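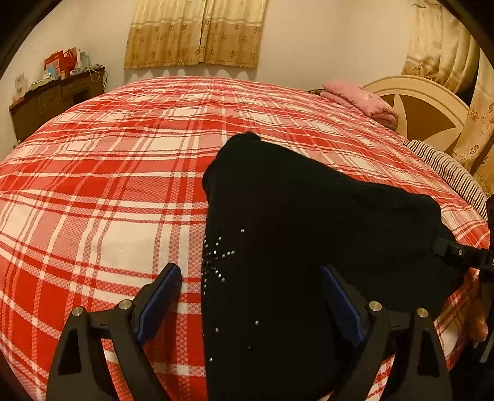 The old rail bridge at Granthorpe, finally

February 19, 2020

Quick one before work. Well, it was meant to be quick.

I have been going on about the Granthorpe viaduct to anyone who'll stand still long enough, so it is time I wrote it down. Went out there on the weekend with Orlando Huanca, who knows far more about steel than I do and drives a better car. Two hours up, two hours back, a pie at Handton in the middle. Good pie. Bit hot.

If you don't know it, Granthorpe is where the old branch line from Handton crossed the Pant River on its way up to the timber mills. River is a generous word for most of the year. In summer you could step over it in places. But the valley is deep and wide because the Pant used to be something a lot bigger, and every so often it remembers. Hence the bridge being far too big for the creek it crosses.

Getting there

Take the Altama road out of Handton, go past the silos, second gravel turnoff on the left. The first turnoff has a sign with a picture of a train on it. Ignore it, it takes you to the old station yard and a locked gate. I did this last time and sulked the whole way home.

From the second turnoff it is a ten minute walk on the old formation. Flat, obviously, trains liked it flat. Some of the sleepers are still in the ground and they're spaced exactly wrong for walking. Too short for one step, too long for a half. Wear proper shoes. Orlando wore sandals and went quiet after a while.

No shade until the cutting. Then loads of shade and loads of mosquitoes.

The bridge itself

You come out of the cutting and you're on top of it. Not much warning. There's a mesh fence across the deck now, so you can't walk over, and having looked at the state of the timbers past the fence I wouldn't want to. A goat track drops down on the upstream side and that's the way to go, because the thing only makes sense from underneath.

It is 682 feet end to end. I'm leaving it in feet because that's how it is stamped on the plate at the western abutment and I like it that way. Timber trestle approaches on both sides, then steel in the middle over the river proper. The steel part is two riveted lattice trusses sitting on concrete piers, deck on top. So a deck truss, if you want the right word for it. The trains ran over the truss and not through it.

Things I noticed, in no order:

The two trusses don't match. The eastern one has closer lattice and deeper end posts. Walked back and forth between them for ages trying to decide if I was imagining it and then Orlando said "they're different, mate" without looking up from his sandwich. His guess is the western one was replaced after a flood and the new one came from a different shop, or even off a different bridge. Railways moved spans around all the time. Perfectly good truss, line gets upgraded, old span goes off to some branch where the trains are lighter. Cheaper than building new.

The piers are a bit odd too. The upstream faces come to a point, like the bow of a boat, to split the water and shove logs to one side. Normal. But the middle pier has a second, fatter layer of concrete wrapped round the bottom, and you can see the board marks in it running the other way to the original pour. So somebody came back and beefed it up. Goes with the flood theory. Scour is what kills bridges like this one, the river digs out the bed around the foot of the pier and one day there's nothing holding it up. Steel gets all the attention and it's the mud that gets you.

Rivets. So many rivets. I'd love to know how many gangs they had on it. One fella heating, one throwing, one catching in a bucket, two on the hammer side. All of that hanging over a gully.

The trestle approaches

These are my favourite part and they're also in the worst nick. Big hardwood posts in groups, braced crosswise, each group a bent. The outer posts are raked, meaning they lean in towards the top, so each bent has its feet apart like someone bracing on a bus. It is there for sideways load. Wind, mostly, and the sway of the train, and on the western side the line is already starting to curve so you get that push outward as well.

On the western approach you can see how they handled the curve. The bents aren't parallel. Each one is turned a touch from the one before, and the stringers between them are straight. So the curve is made of short straight bits, and only the rail on top was actually bent. Took me three visits to see that. Once you do it's obvious and you feel silly.

Rot at ground level on nearly all of them. Makes sense, the bit that goes wet and dry and wet again is always the first to go. Higher up the timber looks near enough as good as the day it went in, silver grey and hard as iron. I knocked on one and hurt my knuckle. Somebody has sistered new posts alongside a few of the bad ones with big galvanised bolts, fairly recent by the look of it, and then apparently stopped. Money ran out I suppose.

White ants at the eastern end. Mud tubes right up one post. Not great.

What the trains were like

Small. There's a load board still up near the abutment, you can just read it, speed limit and a line about no two engines coupled. The branch was only ever light stuff, timber down and stores up, and one mixed train a day that took passengers if they weren't in a rush. My neighbour's mum rode it as a girl and says the guard would let the kids look down through the sleepers on the bridge. Don't think you'd get away with that now.

It shut in stages. Mill traffic went to trucks when they sealed the Altama road, and the passenger carriage went not long after. Then the rails came up for scrap as far as the bridge and, for whatever reason, not on it. So there's a piece of track out there with nothing at either end. You can see it from below, shiny it isn't.

The rail trail question

This is what I really sat down to write about and now I've got twenty minutes.

There's a proposal going round to turn the branch into a walking and cycling trail from Handton to Altama. I'm for it. Most people I've talked to are for it. The fight, such as it is, is about the bridge. One camp wants it fixed up with a new deck and handrails so the trail goes over the top. Other camp wants the trail to drop down and cross the Pant on a low concrete ford, and leave the viaduct as something to look at behind a fence.

I get the second lot. Fixing it properly will cost a fortune. The posts alone, where do you even buy hardwood that size any more. And then you have to keep fixing it, every year, forever, which is the part that never makes it onto the poster. A ford is cheap. If it washes out you pour another one.

But. A bridge behind a fence is a bridge waiting to fall down. No one maintains a thing to look at. They'll put up a sign with some history on it and in thirty years there'll be a sign with some history on it and a pile of posts. If people are riding over it then somebody has to inspect it, and it stays on a budget somewhere, and it lives. That's my whole argument really.

Orlando's view is somewhere in the middle. Keep the steel, it's in good condition apart from surface rust and some nasty pockets where the leaves collect in the bottom chord joints. Put a light new deck on that. Then replace the worst of the trestle bents and let the rest stand next to a plain modern approach, so you can see the old work without having to trust it. He reckons bikes and walkers weigh next to nothing compared with a loaded log train, so the trusses would hardly know they were there. He did say a crowd packed tight is heavier than you would think. Fair enough, though I can't see a crowd packed tight at Granthorpe unless the pie shop relocates.

The petition for keeping it had 200 names last I looked. They want 1000 by July. If you've ever been out there, or you're just fond of large rusty things, there's a paper copy on the counter at the Handton bakery and another at the library. You have to ask for the library one, it's in a drawer.

If you go

Take water. Long pants for the goat track, the blackberries have got into it halfway down. Don't climb the trestle. I know it looks like a ladder, it's a rotten ladder. Don't go past the mesh either.

Best light is late in the day from the downstream side, when the sun comes up the valley and gets in under the deck and you see every bit of the lattice. Mornings it's just a black shape. Stand on the gravel bank by the bend if the water's low. If the water's high don't stand there, obviously.

Phone reception nil from the silos onward.

Things I still want to find out

Who built it. The plate gives the length and a contract number and then a name that's been hit with what I think was a shotgun. Ends in "& Sons", that's all I can get. If someone has a rubbing or an old photo of that plate from before, please please get in touch.

Where the western truss came from. There should be a maker's mark on it somewhere, they usually rolled the mill name into the steel sections. We looked along as much as we could see from the ground. Need binoculars. Orlando has a pair, they were on his kitchen table.

What the little concrete box is on the south side of the east abutment. Knee high, iron lid, rusted shut. Drain? Detonator store? Something for the gangers to keep their tea in? I've had all three suggested to me with total confidence.

Whether there was ever an earlier bridge. There's a row of cut off stumps in the riverbed a bit upstream, only showing when it's dry, and they line up with nothing. Could be a temporary crossing from when they were building. Could be older. They looked hand cut to me, but I'm no expert, I look at a lot of bridges and that isn't the same thing.

Right. Late now. Will fix the typos tonite and put up the next bit, on the road bridge at Altama, when I get a chance. It has a hump in it and there's a story to that.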